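The Case for the Board That Stays Out

Most kitchen storage advice starts from the cabinet. Measure the cabinet, buy the insert, put the object inside, close the door. The Furnilel catalog follows this order on every page, and so does the planning guide that came with my kitchen in Droltevport. I think it is the wrong order for one item in particular, the cutting board, and I have rearranged my opinion of small counters accordingly.

The basic figures are simple. A standard counter is deep enough for two zones: a back row against the wall, and a working strip in front of it. In a short kitchen the working strip is the only part that matters. Every object stored there is paid for in prep area. The usual conclusion is that the strip should be bare. Mine is different. The strip should hold one board, flat, in the middle, and the back row should take everything that is used standing up: canisters, jars, a crock for spoons, the mug that is in use today.

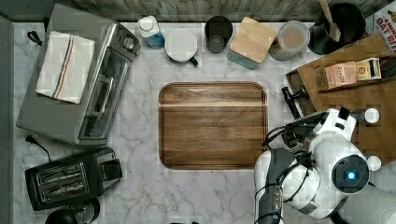
A board stored upright behind the faucet or in a cabinet slot has to be pulled, wiped, placed and later put back. That is four movements before and after slicing one onion. People skip them. They cut on a plate, or on the counter, and then they complain about knife marks. I kept a tally for 48 days last December, with the board stored in its slot, and I used it on 42 percent of the occasions when I was cutting something. With the board left out, the question stopped coming up and I stopped counting.

The objection is hygiene, and it is a fair one. A board lying flat dries on one face only. The fix is to stand it on edge after washing, until dry, and then lay it down again. Small feet under the corners also help. Fothergill sells a set of four for less than the price of a decent sponge. Oil the board when water stops beading. I do not accept that any of this requires a rack.

The second objection is appliances. This one I take more seriously. 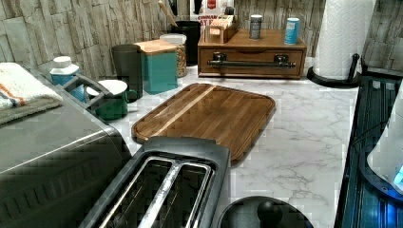 Countertop appliances do not scale down with the kitchen. A two-slot unit needs the same footprint in a studio as in a house, plus clearance for the cord and for hands. It also tends to migrate forward, toward whoever is using it. With the toaster pressed up against the front edge of the board, the board is still present but the side you would stand at is gone, and reaching over two open slots with a knife is poor practice. The towel folded over the top of the big steel appliance to the left is a habit I would also drop, at least whenever that appliance is a heating one.

My rule is that the appliance moves and the board does not. If the toaster is used once a day, it can live at the end of the run and be slid out for the four minutes it is needed. A Stereck mat under it makes sliding easier and saves the finish. Anything used less than once a week goes in the cabinet the board vacated. A 300 mm shelf will take most toasters with the cord wrapped.

I would keep the back row to one line of containers, with the tall ones at the corner and the lids all reachable without moving a neighbor. Tea can go on a tray to the side. A second line means the first line gets pushed forward, and the working strip is lost again, this time to flour.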